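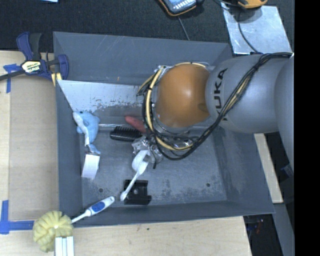 Page 3

SPEAKER NOTES: TEACHING BY HAND AND TEACHING AT A DISTANCE
Lorne Hawthorne, Prusance Institute, Clultbridge
May meeting, afternoon session

Opening. Leave the bin on the screen while the audience settles. Thank the hosts at Clultbridge. State the subject of the talk: how a person shows an arm the way to pick household goods out of a bin, and what differs when the person is holding the arm and when the person is working it from a remote station.

The task. The bin holds ordinary goods of mixed shape. Draw attention to the white long-handled utensil under the gripper, the hairbrush beside it and the soft blue toy by the left wall. The utensil is slim along the handle and wide at the head, and the operator must choose where to close the gripper. The toy presents a different problem, as a soft body gives way under the fingers. The white brush with the blue grip lies across the rim, and members may wish to consider from which side they would approach it.

Method one, guiding by hand. The operator stands at the bench, takes hold of the arm and moves it through the pick. Joint positions are recorded throughout. Operators learn this method quickly. Its weakness is fatigue, and the operator's own arm frequently blocks the overhead view. Pause for questions on safety, which were raised at the Baran workshop.

Method two, remote control. The operator sits at the Hemano station and steers the gripper with a hand controller. The view of the bin remains clear. The sense of touch is lost, and new operators tend to press too hard on the bin floor. Training for this method should be longer and should include practice with soft goods.

Figures. The Prusance set contains 1650 demonstrations, given by 31 operators. Of these, 300 were guided by hand and the remainder were given by remote control. Do not compare success rates between the two groups. The hand-guided part is too small, and it was recorded by our most experienced staff.

Cables. If time allows, return to the bundle that runs over the arm and loops beneath the orange-brown cover. A demonstrator should be taught to think of the cable as part of the arm. A wrist turn that suits the gripper may pull the loop tight, and the recorded path will then carry that fault into every later use.

Recommendations. Operators should be told to repeat a failed grasp in full and to keep the failed attempt in the record, marked as such. Bins should be refilled by a second person. Each operator should work with both methods before being assigned to one.

Handover. Copies of the operator guide are on the side table. Questions on the Hemano station should be held for the session after tea.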